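Subject: Re: [gernero-list] New record is up + which show are people going to?
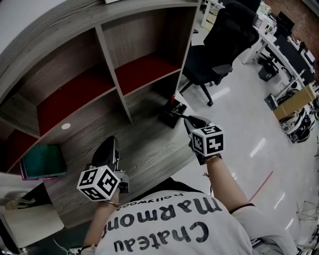

Okay, I've had three full listens to the new Gernero record since Friday and I have to talk about it with people who will get it! I agree with nearly everything in the post quoted at the bottom, but I want to go a lot further, especially on side two. My brain has been stuck in California the whole time, partly because the lyrics keep naming highways out there and partly because of a white T-shirt with Chateau Marmont and Hollywood printed on it in dark gray, which is pretty much the exact mood of the second song. Old hotel, late checkout, somebody playing a piano badly two floors down. If you've only heard the single so far, please don't judge the album by it. The single is the loudest thing on there by a mile and it's also the shortest.

Let me start with the drums. On the last record they were so far back that I used to turn the treble all the way up in the car to find the hi-hat. They've brought them right to the front, dry as toast, and you can hear the sticks. The opener sits at 102 beats per minute (I checked, because I wanted to play along) and then the second song jumps up to 110, and that little lift between them is my favorite thing on the whole first side. It's such a small jump, but your shoulders notice. I was washing dishes the first time and I sped up without meaning to.

Track three is the one I expect we'll fight about. It's the waltz. I know a lot of you can't stand it when they do a waltz, and I remember the thread after the Nollitz EP very well, but give this one a chance. The chorus holds off until the second verse is completely done, so when the harmony comes in it feels earned, and the bass does that walking-down thing they used to do live before the long instrumental section. If you have the old Loltau bootleg, go listen to the encore and then come straight back to the waltz. It's the same figure! They've been carrying it around all these years.

Side two now. I read the quoted message before I'd heard any of it, and I was worried by the word "sleepy." I'd call it slow, sure. Four songs in a row without a real drum kit is a lot to ask. But there's so much going on down low in the mix if you play it on speakers and not on a phone. There's a pump organ, or something that breathes like one, under the whole of track 7, and right before the last verse it drops out for a couple of bars and the room gets enormous. I made my whole household stop talking so I could play it for them. They were polite about it.

The lyrics are better than they've been in years, too. The last album had that habit of rhyming everything twice, and I never wanted to say so here because I know how much it means to some of you, but it wore me out. On this one half the lines don't rhyme at all. The song about the motel laundry room has a verse that is basically a list of things left in the dryer and it got me right in the throat. I'm not going to quote it, because you should hear it cold.

My one complaint is the sequencing at the very end. The closer fades out, there's a gap, and then that little reprise comes back in on guitar. I love the reprise. I don't love the gap. The first time through I had already gotten up and started putting the record away. If they'd run one straight into the other it would have been the best ending they've done since Manzano.

On the vinyl question, since it came up off-list: my copy is quiet on side one and has a light tick through the first minute of side two. I cleaned it and it's still there. It doesn't skip, and I'm not going to bother sending it back. If yours is worse, the label has been good about exchanges in the past, and it helps to write down which side and how far in before you email them. The lyric sheet is printed on thick uncoated paper, and it smudges, so wash your hands first. Ask me how my copy looks.

Now, the tour! I'm going to the Loltau show for certain. I bought the ticket within a minute of the link going out and then sat there grinning at the confirmation page. I'm thinking hard about Nollitz as well, since it's the following night and the drive isn't bad if you leave early. The Nollitz room is small and has that low balcony on the left side where you can lean on the rail and see the pedals. If you've never been, that's the spot. Get there when doors open, go up the stairs by the coat check, and don't let anybody talk you into standing under the balcony, where all you get is bass and elbows.

To answer the setlist question from the quoted message: I'd guess we hear 6 of the new ones. They've always been generous with new material on the first leg and then pulled back when the crowds started shouting for the old stuff. My dream is that they open with the waltz (I can hear the groaning from here) and then go directly into "Manzano" with no talking between. The keys are close enough that the guitars wouldn't need retuning. I sat down and tried it myself and it works, at least on an out-of-tune acoustic in a kitchen.

I'd also love to hear the pump organ part live, though I have no idea how they'd carry the thing from town to town. Maybe they'll do it on a keyboard. I'd take it on a keyboard. I'd take it hummed.

One request for the people seeing the early dates: could you put SPOILER in the subject line if you're posting the setlist? Last tour I opened a message at breakfast and there was the whole encore, in order. I want to hear everything, every pedal change, every bit of stage talk, but I want to hear it after. Stories about the opening act are fine anywhere. I haven't heard a note of theirs yet, so if you know where to begin, tell me which record to get.

And if anyone is looking for a ride to Nollitz from the Loltau side, write to me directly. I've got room for two people and one soft bag each. I'll be playing the new album on the way there and will accept requests on the way back — any era, even the synthesizer one, which I've come around on. Slightly.

Going back in for listen number four now. Headphones this time.

M.

On Friday a list member wrote:

> Well, it's here. I stayed up for it and I've been through it
> twice so far, so take all this as a first impression.
>
> Side one is the strongest run of songs they've put together
> since Manzano. The drums sound terrific and the singing is so
> close up that you can hear breaths. The opener is going to be
> huge live. I even like the guitar solo, and you all know how I
> feel about guitar solos.
>
> Side two I'm less sure of. It's pretty, but it got a little
> sleepy for me, and by the third slow one I was looking at the
> sleeve to see how many were left. Maybe it's a grower. The last
> one took me a month and now I put it on all the time.
>
> Has anyone figured out what the instrument is under track 7?
> It sounds like an accordion that's been left in a barn. I love
> it, whatever it is.
>
> Also, how many of the new songs do we think they'll play? I'm
> hoping for plenty, but I'll be heartbroken if the old closer
> gets bumped to make space. I'm at Nollitz, down front if my
> knees allow it. Who else is going, and does anybody know if
> that place still has the decent coffee stand in the lobby?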